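4. Recording and checking your first session

By now you should have Pekico installed and the gripper talking to it. If the little status word in the corner still says "waiting," go back to section 3, because nothing below will work until it says "linked."

I'm going to walk you through this the way I do it at my own bench. There are other ways, and the Ludar people have their own order for it, but this one has given me the fewest ruined files.

4.1 Before you record

1. Open Pekico and pick New Session. Give it a name you'll recognize in a month. I put the task first and then a number, so "cup-to-shelf 2" and so on. Please don't call it "test." I have a whole folder called "test" and I couldn't tell you what's in half of it.

2. Set the frame rate to 30. The menu will offer you 66 as well, and yes, it looks nicer when you play it back, but the tracker (Kao) was tuned on 30 and gets jumpy with anything else.

3. Leave Lens Model on "fisheye, full circle." If you choose "cropped," Pekico throws away the outer ring before Kao ever sees it, and the outer ring is where a lot of the good tracking points live – shelf uprights, window edges, corners of desks.

4. Press Sync Clocks and wait for the beep. It takes a few seconds the first time.

Note: You have to sync again every time you unplug the gripper. I forget this constantly.

4.2 The mapping pass

Kao needs a map of the room before it can work out where the gripper is. You make the map by waving the thing around, more or less, but there's a bit of an art to it.

1. Press Map, then hold the gripper still for two seconds.

2. Sweep slowly from one side of your work area to the other. Slowly! If you feel silly, the speed is right.

3. Do a second sweep a little higher, tipping the gripper down toward the table as you go.

4. Come back to where you started and hold still again. Kao looks for this moment and uses it to close the loop.

5. Press Stop. The map score shows up on the left. I'm happy with anything over 6. If you get less than that, delete the map and do another one. Don't try to "add to" a bad map, the button is there but I've never had any luck with it.

Caution: Keep the cable slack while you sweep. A tight cable tugs the gripper in tiny jerks, and the tracker reads every one of them as motion.

4.3 Recording

1. Load the map you just made. Pekico does not load it for you (I've asked).

2. Press Record and do the task once, start to finish.

3. Press Stop, then Keep or Toss. Be generous with Toss.

4.4 Checking the mask

Most people skip this part and then write to me. Onetti, the planner, learns from whatever is left in the picture after masking, so you want your own arm out of it and the work area in.

1. Open any kept take, drag the slider to the middle, and press Show Raw.

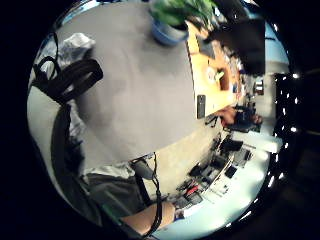
Text and screens by the Pekico set-up guide's author
Updated 17 April 2019

2. Look at the lower part of the circle first. A sleeve and a bare forearm down there, like mine, need to be covered by the arm mask. Press Mask, choose Arm, and paint over them. The black cable running down beside the forearm gets painted too.

3. Now leave the rest alone. I know it's tempting to paint over the plant and the clutter, but Kao likes that stuff. A big gray tabletop is a pretty dull thing to track, and a blue pot sitting near the far edge of it gives the software something to hold on to.

4. If another person's hand has come in, as on the right of my view, add a second mask and set its type to Moving. It'll follow the hand through the take. Scrub through and check that it doesn't wander off onto the furniture.

5. Windows and small bright lights can flare. Turn on Clip Highlights if the points near them flicker in the preview. Otherwise leave it off.

6. Press Apply to Session, and then Export – Onetti.

Note: The solid black outside the circle doesn't need a mask. Pekico ignores it as long as Lens Model is set the way I told you in 4.1.

If the export stops with "pose gap," go to section 6.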